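In Praise of the Boring Gripper

I have spent most of my working life choosing hands for robots, and people who are new to it nearly always ask me which one is strongest. I understand the question, I asked it myself once, but I've come to believe it is the wrong place to start, and I'd like to make the case for the plain two-finger gripper and for judging it on small, fussy, unglamorous jobs.

Take the pull tab on a can. The Domach fingers we favor come to a point, and a point is what you want when the thing you're after is a little loop of metal lying close to a lid.
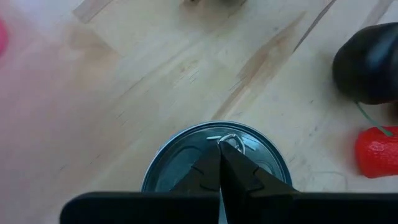

Fingertips at the pull tab, from the wrist camera.

The Guleck hand, which I like very much and which costs 3000 dollars more, has broad soft pads. It is a lovely thing on fruit! But a pad can't get at a ring like that, and I've watched very patient operators lose a whole afternoon finding it out.

My second complaint (bear with me) is about cameras. A wrist view is wonderful up close and tells you next to nothing about the bin you are about to bump into. A low view from beside the table fills in what the wrist can't, and I'd put one in before I spent another cent on fingers. Clear plastic is hard for any camera, and bottles crowded together in a clear bin are harder still. 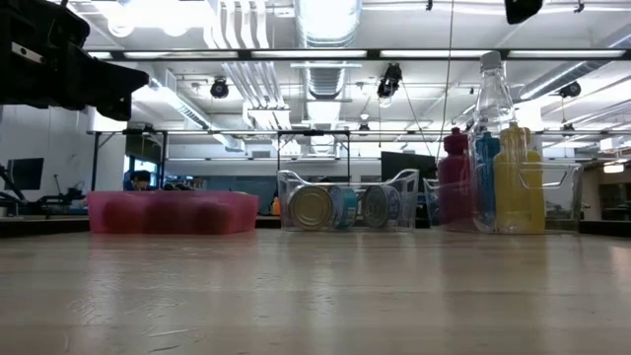
Photo: Fadell workspace camera

Then there is the question of what to put on the table. Catalogs love a single clean block in the middle of an empty surface, and the numbers that come out of such a test are always beautiful. I once read a report with 4000 grasps in it, every one of them on the same block. I would trade it gladly for 257 tries on a messy table, with cans and fruit and bottles all mixed together and a second arm to work around.

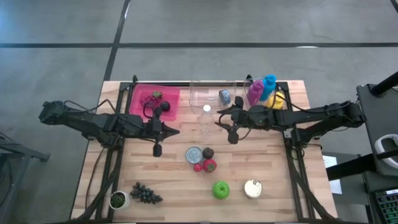
Both arms over the mixed set: fruit, cans, a bottle and the sorting bins.

Controllers deserve a kind word too. We changed over to the Jaber controller in September, mostly for its slower and gentler closing, and I was prepared to be disappointed. I wasn't. A modest gripper that closes gently will do more for you than a fancy one that snaps, and you notice it most with small things sitting right beside bigger ones, where the fingers have to come down between neighbors.

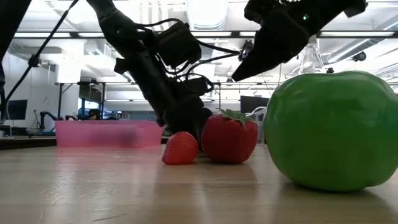
So if you have a budget and a catalog open in front of you this evening, please don't begin with the force figures. Gather up the most awkward things you own, borrow two or three hands for a week, and let whoever will run the arm every day have the loudest voice in the choice. I would still buy the pointed fingers first, and I'd keep the soft pads in a drawer for the day the peaches arrive.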